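Nelluvia Residence Services
Housekeeping and Bedrooms: Frequently Asked Questions

How often is my bedroom cleaned?
Bedrooms are cleaned once a week. Residents receive a notice under the door the evening before. Shared kitchens and hallways are on a separate schedule, posted at the Trummer Street entrance.

What bedding is provided?
Each bed is made up on arrival with a fitted sheet, a pillow and a quilt. Residents may use their own bedding if they prefer. Quilts supplied by the residence are to be left on the bed at move-out – please do not place them in the laundry chute.

May I stay in the room while it is being cleaned?
Yes. Please allow staff to reach the bed, the floor and the furniture. Staff may wear a face mask while working, and residents may ask them to do so.
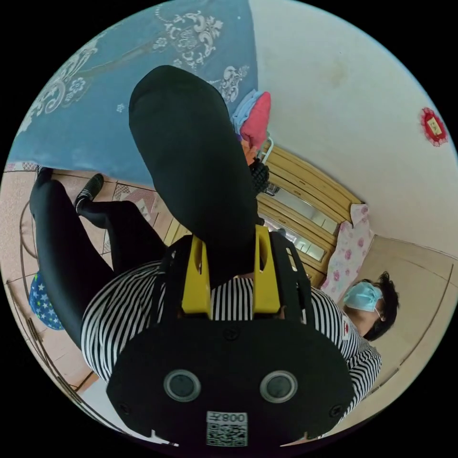

A bedroom in the residence, with a blue quilt and light wood furniture.

May I move the furniture?
Small items may be moved within the room. Beds and wardrobes may be moved only with written approval from the housekeeping office. Requests are answered within 3 working days.

What happens if a quilt or mattress is damaged?
Report the damage using the form at the front desk. Normal wear is not charged. The replacement fee is $200 for a quilt and $300 for a mattress.

Can I request an extra cleaning?
Extra cleanings may be booked through the Jallo resident portal, subject to availability. The April schedule change did not affect these bookings.

Whom do I contact?
Verena Schnyder, Housekeeping Office, Stulard Building, ground floor. Complaints about a completed cleaning should be addressed to Theresia Prantl, Residence Manager.

Last updated May 26, 2022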